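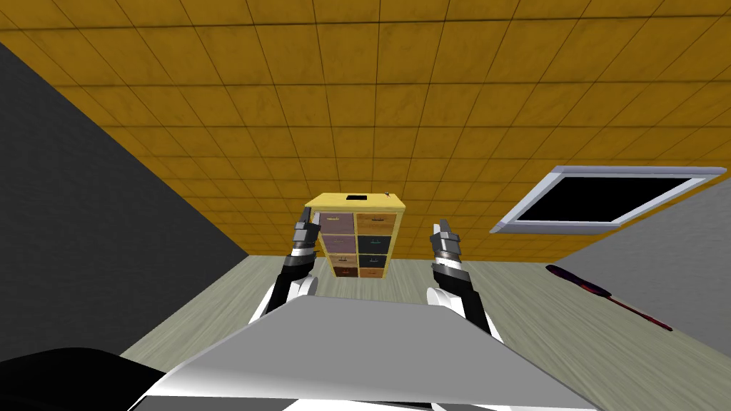
Teil 3: Schubladen einhängen und ausrichten

So, der Korpus steht, jetzt kommt der Teil, der mir am meisten Spaß macht! Ich beschreibe es für die Gendow mit Vollauszügen, bei der kleineren Prorby geht es genauso, nur sind da die Schienen kürzer (489 mm).

1. Korpus an seinen endgültigen Platz schieben und die Wasserwaage oben drauflegen, einmal quer und einmal längs. Wackelt er, erst die Stellfüße nachdrehen.

2. Alle Schienen bis zum Anschlag herausziehen und wieder zurückschieben. Wenn eine hakt, sitzt meistens eine Schraube schief (bei mir war es die hintere links, ich hab ewig gesucht).

3. Mit der untersten Schublade anfangen. Schräg von oben auf die Schienen setzen, langsam absenken und nach hinten schieben, bis es auf beiden Seiten klickt.

Hinweis: Hört ihr nur einen Klick, bitte wieder raus damit und neu ansetzen. Mit Gewalt verbiegt man nur die Haken.

4. Die übrigen Schubladen von unten nach oben einsetzen.

5. Fugen einstellen. Das Rädchen vorne unter dem Boden hebt oder senkt die Front, eine halbe Umdrehung reicht fast immer.

ACHTUNG: Vor dem Einräumen unbedingt den Kippschutz an der Wand verschrauben! Die beiliegenden Dübel sind für Beton und Vollstein. Für Gipskarton nehme ich die Hohlraumdübel von Clekine, die gibt es extra. Und bis der Winkel fest ist, immer nur eine Schublade auf einmal öffnen.

6. Griffe anschrauben, handfest. Den Akkuschrauber lasse ich dabei in der Kiste.

Ersatzschienen bestellt ihr unter der Teilenummer 1320, die Rädchen unter 654.

Weiter mit Teil 4: Oberfläche ölen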